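Prandeo

Prandeo is a two-arm robot cell built in a shared workshop in Clornton. Both arms are bolted to one aluminum rail along the front of a white tiled floor.

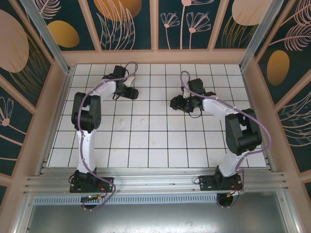
The build began in September and first ran on October 17, 2019. Parts came from Pralberg — mostly surplus stock — and cost 500 dollars.

Handover

The grippers can meet near the center of the floor and hold a small object between them.

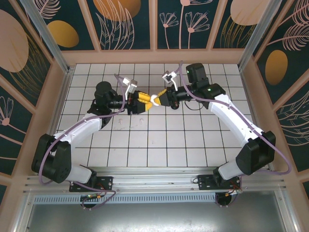 Later versions

A second cell, Hou, reused the rail design.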